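How to Test Whether a Robot Arm Can Handle Small Parts Work

2024-11-26
By Mererid Jarman
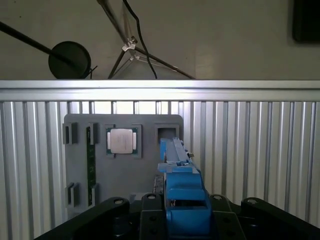

Wrist camera view of the practice board. The chip is in its holder, and the gripper finger is at the empty square pocket.

People ask me whether an arm can take over the fiddly jobs yet, at home or in a small shop. My usual reply is to pick one job, build a board for it, and count. This page covers how we do that at Fesmont for a chip move and a memory module. You can use the same steps for battery doors, fuses or jar lids.

1. Choose one motion

Write the job down as a single sentence. Ours was "lift the chip out of one square holder and set it in the other." If your sentence needs an "and then," split it into two tests. Unloading a dishwasher is at least six tests.

2. Make the board

Print a flat board with a holder for each part. Give the square pocket raised walls so the chip has something to settle against. For a memory module, use clips at both ends and stand it upright. Leave one spare position open for every part you plan to move, or you will spend your time resetting by hand.

Fix the board down before you do anything else. We lost most of February to a board that crept a little with each push.

3. Pick a finger that fits the gap

Wide fingers are fine for cups and laundry. For a chip you want a long, narrow one that can get in beside the part without touching its neighbors. Check from the wrist camera that you can still see the pocket when the finger is close to it. The finger will cover some of it. If it covers all four walls, change the camera angle or the finger.

Use a dead chip for this. Do not practice on one you care about.

4. Teach the move

Guide the arm through the task by hand or with a controller and record each pass. We recorded 313 passes on the Gwynne board. Start the arm from a slightly different spot every time. Throw out any pass where you bumped the board, even if the part ended up where it should.

5. Run the test

Do 54 tries without touching anything except to reset. Mark each one as pass, fail, or helped. A try counts as helped if you so much as nudge the part. Be strict about this, as helped tries are where most of the good numbers online come from.

On our last full test the arm passed 35 of 54. Most failures came at the set-down, with the chip sitting on one wall of the pocket. Picking up was much more reliable.

6. Decide what the number means

A person does this move in roughly 4 seconds and almost never misses. An arm that misses a third of the time is no use on a bench with real parts. It may still be worth having for sorting scrap, where a miss costs nothing.

For chores at home I would set the bar higher than most people expect. A dropped sock is fine. A dropped glass is not, and the arm has to know it dropped it.

If your set-down fails the way ours did, try a small bevel on the inside of the pocket walls before recording more passes. The Jemley version of our board has one, and I will add its results to this page when the full test is finished.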